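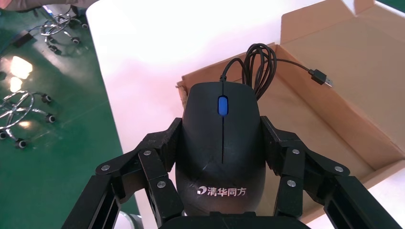

Wired mouse, black, blue scroll wheel. Light scuffs on the shell.

Multport Gaming Hall — Open Play Weekend
Safety and equipment checklist, with comments

Inspected by: Holger Fjeld
Checked again by: Aidan Ní Chonaill
Date of inspection: Nov 2, 2021
Game on the stations: Rimix (free trial version, full version on the two stage machines)
Hall limit: 379 persons, players and visitors together

Marks used: OK / OK with comment / NOT OK / not inspected

1. ENTRANCE AND EXITS

1.1 Main doors open fully to the outside. OK
1.2 Side exit to the car park. OK with comment
The door opens, but the banner stand for Rimix was placed too near. I moved it to the left of the ticket desk. Please leave it there.
1.3 Emergency lights over the doors. OK
1.4 Counting of visitors at the door. OK with comment
In June we had only one hand counter and the number at closing did not agree with the tickets. Now there are two counters, one for in and one for out. The limit of 379 includes the staff also.

2. ELECTRICITY

2.1 Power strips not connected one into another. NOT OK
Row C, behind the third table. One strip was plugged in the next one. It must be corrected before the computers are turned on.
Comment A. N. C.: corrected the same afternoon, new cable laid from the wall. Now OK.
2.2 Cables over the walkway covered. OK with comment
The cover in front of the stage is lifting at one end. Taped for now — the tape will not hold for a whole weekend with so many feet. Check at every break.
2.3 Load on the stage circuit. OK
Measured 2,000 watts with both machines, the big screen and the sound. The smoke machine of the Hetent people shall not be on this circuit.

3. PLAYER STATIONS

3.1 Chairs stable, wheels complete. OK with comment
Two chairs taken out, the gas lift sinks. They are in the store room with a red label. Last time somebody brought them back in because they were short of chairs. Please ask me first.
3.2 Screens fixed to the table. OK
3.3 Mice and keyboards, condition of cable and plug. OK with comment
The older mice may be used for the trial stations. If the cable is bent sharply where it leaves the mouse, take it out. Scratches on the shell are no reason to change it.
3.4 Headsets cleaned between players. OK
Wipes are at the end of each row. One packet has 600 pieces, enough for Saturday.
3.5 Sound level in headsets limited. Not inspected
The setting is inside the game and the update came only after my visit. Aidan will look at it.
Comment A. N. C.: done on all trial stations. In the full version the limit goes back to maximum after a restart, so the stage crew must set it again each time.

4. PLAYERS AND VISITORS

4.1 Age sign for the evening session at the desk. OK
4.2 Warning about flashing light. OK with comment
The text was too small to read from the queue. Csizmadia printed a bigger one, it hangs now at both ends of the queue.
4.3 Pause of ten minutes after each hour for children. OK
4.4 First aid box, complete and sealed. OK
It is kept behind the ticket desk. The key is with the shift leader, locker 852.

5. STILL OPEN

Cable cover in front of the stage, to be replaced.
Written answer from Hetent about the smoke machine — I have asked twice.
Row C to be looked at one more time on the morning of opening.

Signed: H. Fjeld, A. Ní Chonaill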